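Home | Products | Guides | Spares | Support

Hivier Wall Desk: Set-up Guide
Section 5: Caring for the oiled top

The top leaves the factory with one coat of oil. Apply a second coat before you put the desk into daily use. You will need a tin of Fimedel hard oil, two lint-free cloths, a sheet of 120 grit paper and a pair of gloves.

1. Lower the top and check that both stays are locked.
2. Wipe the surface with a barely damp cloth and let it dry.
3. Sand lightly along the grain. Do not sand the front edge, which is already rounded.
4. Brush off the dust, then wipe again with a dry cloth.

Note: If the top has been stored in a cold garage or shed, bring it indoors the day before you start.

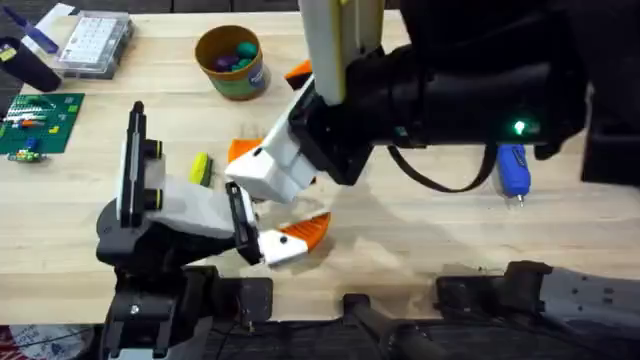

5. Stir the oil. Do not shake the tin.
6. Pour a small amount on to the cloth and rub it in along the grain, working from the wall outwards.
7. Wait about 5 minutes, then wipe off everything that has not soaked in. Oil left standing will turn sticky.
8. Leave the top lowered overnight. Do not fold it up while the oil is curing.

Caution: Cloths soaked in oil can catch fire on their own. Lay them flat outdoors to dry, or keep them under water in a lidded metal tin until you can dispose of them.

Note: For tops supplied in the Sodness finish, skip this section and go to Section 6. That finish is lacquered and will not take oil.

Pale rings left by cups can usually be removed by repeating steps 3 to 7 over the whole top. Treating only the mark will leave a patch.

3 comments | 14 shares

© Demirtaş Furniture | Contact us | Back to top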